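Tagged: Robotics / Shared Workshop / Textiles
2 comments · 726 shares

# plomby-denim

A small dataset of hand-held gripper recordings about folding pants, built at the Katetti shared workshop. Version 2. Version 1 was towels, and the less said the better.

## What's in it

- 500 episodes, one garment each
- Wrist video (fisheye) and finger width
- Notes, in the spelling of whoever was tired that night

Every episode uses denim on the wood-topped table. Seams and topstitching show up well against it, and a hem between the fingers is easy to find when you scrub through.
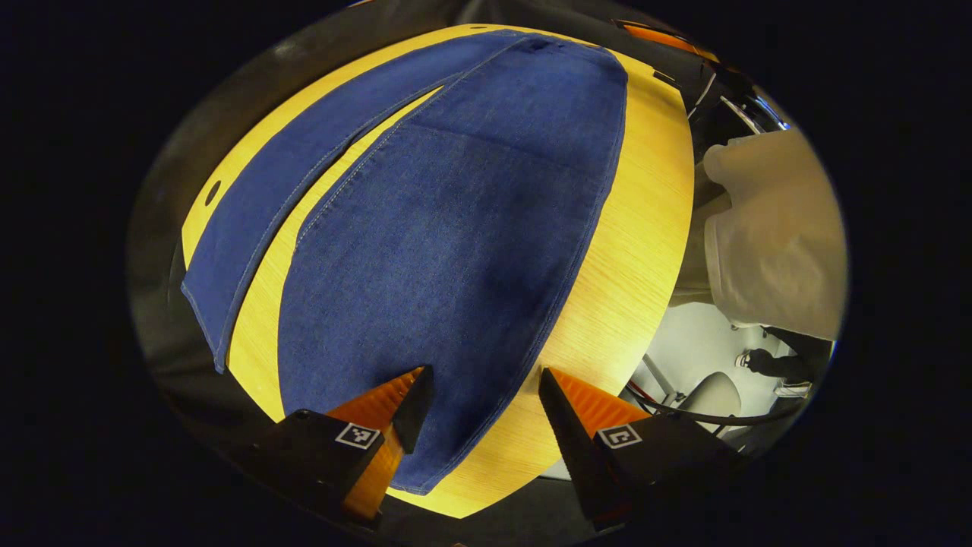 ## Setup

The fingers are printed, with orange pads and a square marker on each. Print them at full size. We have a drawer of the other kind. Pad molds are in `/itance`.

We hung a black cloth behind the table and put cutout letters on it, "Fast UMI" in two rows. Fast is a goal. Lay the jeans flat with the legs to the left and the waistband to the right before you hit record.

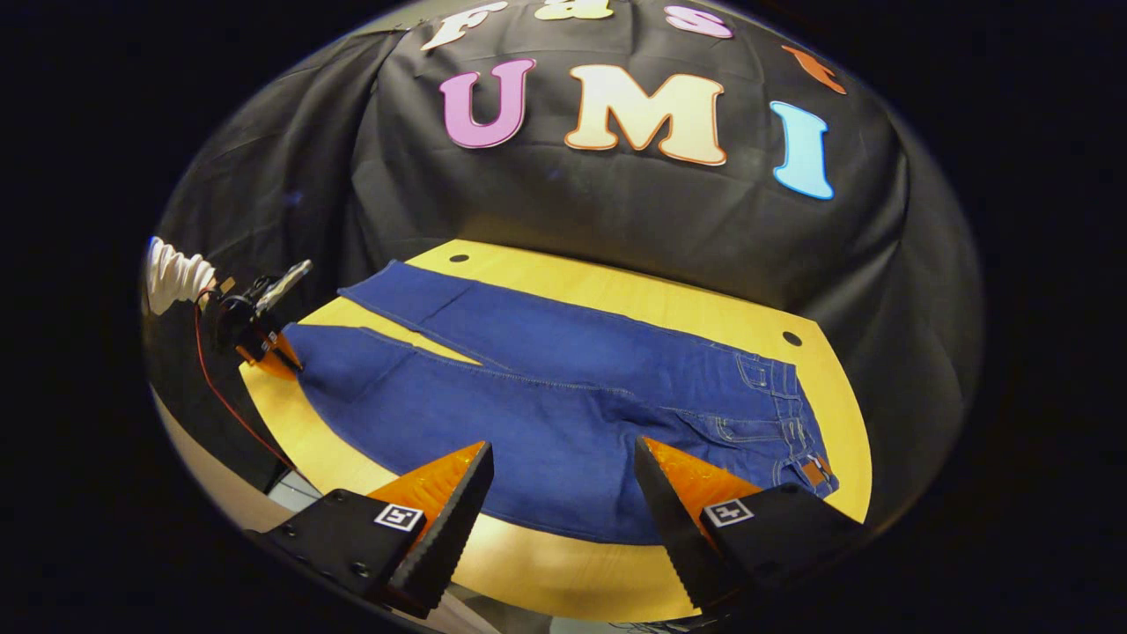
## Known problems

- Width drifts after long sessions. Run `mahrous_zero.py`.
- Corduroy is not supported. Corduroy knows what it did.
- Uploads over 3,000 MB time out; split them.

Next release in September, if the pads hold.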